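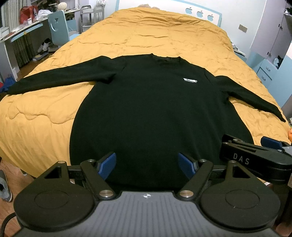
September 16, 2026

Back in the pool this morning at Laitinen, and oh my, I had forgotten how cold that first length feels when the heating is turned down for the change of season! I did 1000 in all, which my younger self would have called a warm-up, but I was so pleased with it that I sat in the car afterward and grinned at the steering wheel.

I started with 200 easy freestyle, then 500 steady, and after that I let myself wander a bit – some backstroke, some kicking with the board, and a long chat at the wall with the lady from the next lane, who swam at college and still has the loveliest turn. She asked if I was going to the masters meet at Vanirar in April. I said I'd think about it, and then I thought about it the whole way home, and through lunch, and while I was supposed to be paying the water bill.

The shoulder held up fine. It grumbled a little on the backstroke but no worse than it does when I reach for the top cupboard. I'd like to work up to 3000 a week by the end of the fall and see how it feels then, and maybe ask the coach over at Cando to look at my left arm, which has always crossed over in front of me.

The entry form wants a best time for the 200 free and mine is so old I'd be embarrassed to write it down. I may swim one against the clock next week, if I can get a lane to myself – early, before the water aerobics people come in with their music.

Must buy new goggles. The old ones leak on the right.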